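Chapter 2

Why Things Cost What They Cost

Two bakeries stand on the same street in the town of Wikthorpe. One sells a plain loaf for 2 dollars and the other sells a plain loaf for nearly twice that. Both have been open for years. Both have a line in the morning. If you ask the people in either line why they chose it, they will tell you they know a good loaf when they see one.

Economists find this sort of thing upsetting. The simplest model of a market, which you met in Chapter 1 and may already have forgotten, says that two identical goods sold side by side should end up at one price. The model is clean and easy to draw on a board. It has also never had to buy bread before work.

In this chapter we look at where prices come from. We start with costs, because that is where most shopkeepers say they start. The owner of a small soap firm, Mirnance, will happily list the oils, the boxes, the rent and the van. Add them up, put something on top, and there is the price. Then you notice that the lavender bar and the "Midnight Orchard" bar cost the same to make, and one of them sells for a good deal more. The owner will explain that Midnight Orchard is a different kind of product. It is purple.

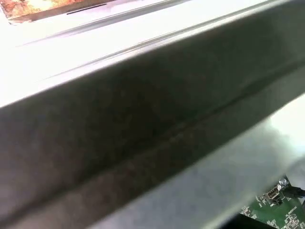
So cost gives us a floor, more or less, and a firm that stays under the floor for long stops being a firm. What it doesn't give us is the rest of the building. For that we need the buyer, and buyers are harder to add up. Section 2.2 introduces willingness to pay, meaning the most a person would hand over before walking away. Few people know their own figure in advance. They find it out at the counter, often with some surprise.

Consider the umbrella sellers of Bidcombe, a seaside town with a short summer and a poor record of enjoying it. In August the market there can shift 390 umbrellas on a wet day and 16 on a dry one. The umbrellas don't change. The cost of making them was settled months ago in a factory far away. Yet the price climbs with the first drops, and customers who call this robbery tend to say so from under a new umbrella.

We will come back to Bidcombe in Section 2.4, when we ask what happens if a second seller turns up, and again in Section 2.5, when the town tries to set a fair price by law and runs out of umbrellas.

Before you read on

Pick something you bought this week for which you could have paid less. Write down why you didn't. Keep the note, as you will need it for the Segers coffee problem at the end of the chapter.

Key terms: cost floor, markup, willingness to pay, price ceiling, shortage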